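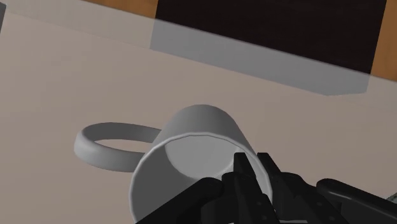 Kollia is looking for people who have moved to a new state in the past two years and are willing to tell us how they feel about it. We want to hear from people who love the new place, people who miss the old one, and people who haven't made up their minds. The sessions are plain talk around a table. Coffee and tea are free.

The project is called Voicu. It looks at what people believe about a state before they live there, and how those beliefs hold up once they have a lease, a commute and a power bill. The questions cover weather, neighbors, driving, food, taxes and how often you go back to visit. We do not ask how you vote.

What you would do

Fill out an online survey before your session. Then come to one group talk, which lasts 60 minutes. Groups are small and are led by Naima Tawfik or Dorin Barbu. Audio is recorded and typed up, and names are removed from the typed copy.

A shorter phone version is open to people who can't travel – please say so when you sign up.

Who can take part

You must be 18 or older and have changed your state of residence within the past two years. Moves for work, school, family or retirement all count. Military moves count too. If you moved back to a state where you lived before, we would very much like to hear from you, as we have few people in that group so far. Only one person per household, please.

We need 600 people in all. So far 114 have signed up, most of them from the South and the Mountain West. People who left the Midwest or New England are especially welcome.

Pay

$60 for the survey and group talk, paid by check or gift card at the end of the session. Parking is covered.

How to sign up

Write to Lev Sydorenko, Voicu Project, Kollia, P.O. Box 1559, or use the sign-up form on our contact page. Give your first name, the state you left, the state you live in now and the month you moved. Evening groups start at 6:30 p.m. and fill up first. Sign-up closes at the end of August.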